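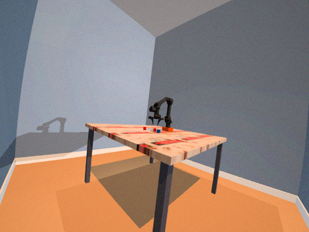 4. Setting up the Arnia turntable

Read this section before you buy anything else. Most of what is sold to go under, on top of or around a turntable does very little, and we get a lot of letters from people who bought all of it first and read the manual second.

4.1 Choosing a spot

1. Pick a solid table or shelf that doesn't rock when you lean on it. A plain wooden top on metal legs is fine. You don't need granite, a sandbox or a platform hung from springs.

2. Keep the turntable off the cabinet that holds your speakers. We do take this one seriously. At higher volumes the speakers shake the cabinet, the cabinet shakes the stylus, and you get a low howl that builds until you turn it down.

3. Walk past at a normal pace with a record playing. If the stylus jumps, the trouble is probably your floorboards. A wall shelf screwed into the studs will help more than any set of feet.

4. Check the level with an ordinary spirit level laid across the bare platter, first side to side and then front to back. Turn the feet on the turntable until the bubble sits between the lines. Close enough will do.

Note: Phone apps that claim to measure level are only as good as the phone. Ones with a camera bump are no use unless the bump hangs over the edge.

4.2 Fitting the platter and belt

1. Take out the two red transport screws and put them in the bag with the hex key. You'll want them when you move house.

2. Lower the platter onto the spindle with both hands. It should settle by itself. Don't push.

3. Loop the belt around the outside of the platter and over the motor pulley. Use the small step on the pulley for 33 and the large step for 45.

4. Spin the platter by hand five or six times so the belt can find its place. If it rides up, wipe the belt and pulley with a dry cloth and try again.

5. Lay the felt mat on the platter. The one in the box is the one we use. Vaughan Stubbs in our workshop compared it with a cork mat that cost him $49 and couldn't pick which was which with his back turned. The cork one does cling less to the record in dry weather, so if static annoys you, that may be worth something to you.

Caution: Unplug the power supply before touching the belt or the pulley.

4.3 Balancing the arm

1. Leave the stylus guard off for this step, and go slowly. A bent cantilever is not covered by the warranty, however it happened.

2. Set the anti-skate dial to zero.

3. Screw the counterweight onto the back of the arm and turn it until the arm floats level, with the stylus neither dipping nor lifting.

4. Hold the weight still and turn only the numbered ring until zero lines up with the mark on top.

5. Turn the weight and ring together until the ring shows the tracking force printed on your cartridge's leaflet. If the leaflet gives a range, start in the middle. People will tell you that tracking as lightly as possible saves your records. We doubt it. A stylus that is too light rattles about in the groove, and that does harm too.

6. Set anti-skate to the same number. Treat this as a starting point, as the dial is a fairly rough instrument on every turntable we've taken apart, ours included.

Note: A cheap digital stylus gauge is one of the few extras we'd spend money on. The ring on the counterweight can be out by a little.

4.4 Connecting

1. Plug the red and white leads into the PHONO input of your amplifier. If it has no such input, use any line input and slide the switch on the back of the turntable to LINE.

2. Attach the thin ground wire to the screw marked GND. If you hear a hum, check this wire first.

3. Use the leads supplied. Isla Hollis, who handles our returns, has yet to see a fault cured by dearer ones, apart from cases where the old plug was broken.

4.5 Running in

Some owners write that the sound opens up after 23 hours, or some other exact figure. The suspension in a new cartridge may loosen slightly with use. It's just as likely that you're getting used to it. Play records you know well, and if something still sounds wrong after a week, go back to 4.3 and start over before ringing us.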